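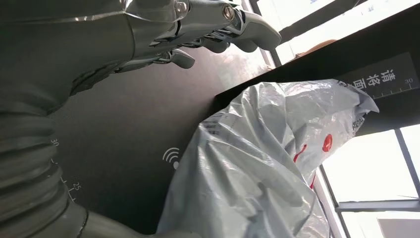 Kesside arm and hand: questions about the cable fault and the unexpected closing

Last updated 4 April 2020

We wrote this page for the people who use the Kesside arm with the three-day booking system, and for other groups who have the same arm and hand and asked us what happened. It covers the fault where the hand closed without a command, the stop that came too late, and what we changed. If your question is not here, please write to the Nitcombe workshop address on the contact page.

What went wrong?

During a bag handling run the fingers closed when the program had asked them to stay open. The arm was moving down at that moment. The fingers pressed on the work surface, the arm continued for a short distance, and then the controller stopped everything with a force error. One finger link was bent and had to be replaced. No person was touched or hurt.

Was it a software problem?

At first we thought so, and we lost a few days on it. The program log shows "open" for the full time of the descent. The hand log shows that the command arrived correctly, and then that the hand lost its supply voltage and started again. When this hand starts again, it performs its homing movement, and the homing movement begins with closing the fingers. So the hand did what it was built to do after a restart, only at a very bad moment.

Why did the hand lose its supply?

The supply cable inside the arm cover was damaged. It runs under the ribbed section and has to bend each time the wrist turns. In our installation it was too short by a small amount. When the wrist was turned far to one side, the cable was pulled tight against the edge of a clamp. After some weeks the insulation was worn and some of the wires in it were broken. In most positions the contact was still good. In a few positions it was not.

This is also the reason why it was difficult to find. With the arm in its rest position, every measurement looked normal.

How did you find it in the end?

We moved the arm slowly by hand through the positions of the bag task, with the motors in free mode and a meter on the hand supply. The voltage dropped in the same part of the wrist rotation each time. Then we opened the cover and saw the cable.

If you want to repeat this test on your own arm, please first remove everything from the work surface and keep your own fingers out of the hand. The hand may home itself during the test, and it does not wait for you.

Why did the arm not stop immediately when the hand restarted?

This was the second fault, and in our opinion the more serious one. The arm and the hand have separate controllers. The arm asked the hand for its state, received no answer, and asked again. Our settings allowed 8 missed answers before the arm had to stop. The number was chosen in the first month, when the connection was noisy and the arm was stopping all the time for no good reason. Later the noise was repaired, but the setting stayed.

Now the arm stops after 2 missed answers. It also stops if the hand reports that it has just started, even when no answer was missed.

Does the emergency stop button prevent the fingers from closing?

It depends on which version of the wiring you have. In the old wiring the button removes power from the arm motors, and the hand keeps its own supply. This means the arm holds still but the fingers can continue a movement. In the new wiring the button removes power from both.

The old wiring has a black plug at the hand supply, the new wiring has a yellow plug. If you see a black plug, please treat the hand as live after an emergency stop and switch off the hand supply separately before you reach in.

I was holding the bag for the robot when it stopped. Is this allowed?

No. Before the fault it was common to smooth the bag or turn it a little while the arm was waiting above. We did it ourselves. A waiting arm is not a stopped arm, and the bent link has shown us how much force there is. If the bag needs to be moved, press stop, wait for the light to become steady, and only then reach in.

Why are plastic bags mentioned so often in the fault reports?

For two reasons. The bag task turns the wrist further than our other tasks, so the cable had more stress there. Also, thin plastic gives almost no resistance. The force limit of the hand cannot tell the difference between fingers closing on a loose bag and fingers closing on air, so there was no early warning.

We looked at whether the bag itself was the cause, for example by being pulled into the finger joints. We found no plastic in the joints and no marks from it.

How many cycles did the cable survive?

The counter showed about 2,000 cycles of the bag task when the first restart was recorded. Please do not take this as a safe limit. Your cable may be longer or shorter, and the clamp may sit in another place.

What did you change in the cable?

The new cable was made by Dovhaniuk and is of a type meant for constant bending. It is 4 cm longer than the old one. The clamp was moved away from the bend, and its edge is now covered with a rubber sleeve. With the cover on, you cannot see any of this, so the change is noted on the label at the base.

What should I check before a session?

Turn the wrist slowly to both ends with the hand powered and open. The fingers must not move. Look at the ribbed section for a ring that has slipped over its neighbor, as this can press on the cable. Look at the screws on the upper finger joints, and do not tighten them yourself if one is loose – write it in the log and stop there.

Then open the hand log. If there is a line with "start" that does not belong to your own switching on, do not run the arm.

The hand closed, but nothing was damaged. Do I still have to report it?

Yes, please. When we read the old logs again, we found two earlier restarts. In both cases the arm was high over the surface, the fingers closed and opened again, and the users believed it was part of the program. With one report we would have opened the cover much sooner.

Can I keep using the Gikov control program?

Yes, from the May version. Older versions do not read the "just started" message from the hand and will continue the movement. The version is shown in the title line of the program window. If you made your own settings file, check the value for missed answers in it, because the update does not overwrite your file.

Can the homing movement be changed so that it opens first?

We asked for this. The hand finds its zero position by closing to a mechanical end, so it cannot be switched to the other direction by a setting. For now, the hand waits after a restart until a person confirms homing on the screen. The waiting is a little slow in the morning, and several people complained, but we will keep it.

Is the replaced finger link as strong as the original?

It is the same part from the same supplier. After the exchange the finger was calibrated again, so grasp positions saved before the repair can be slightly wrong. Please record them again before you use them near the surface.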